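# Bin-picking project passes its first big mark

31st August. The team at Nivema has been at it since February, and this week Thomas Cocco was pleased to write the number 366 on the whiteboard by the door.

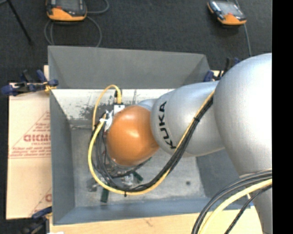
That's how many hours of recorded picking the group now has to teach its learning system, which is called Pleller. The idea is simple enough to explain over a cup of tea, even if the doing of it takes a good deal of patience: the arm reaches into a deep bin, goes after one of the small things lying on the bottom, and every try is saved, the good ones and the clumsy ones alike. Small, shiny and see-through pieces are the ones everyone groans about, and they've been given extra turns all winter.

Jintana Kongkaew looks after the labelling, and she has a soft spot for the failed grabs. "People always want to see the lovely clean ones," she told us, "but I'd happily sit through 100 misses in a row, they're so full of colour and character!" Each session runs for 30 minutes before somebody shuffles the pieces and starts again, and she has 89 sessions still waiting in her queue (she says she's catching up, and we believe her).

Next up is a trial of Pleller at the Jernov site, where the bins are shallower and the parts a fair bit heavier. Thomas would love to hear from any neighbouring workshop with odd little offcuts to spare, so do drop a box at the front desk.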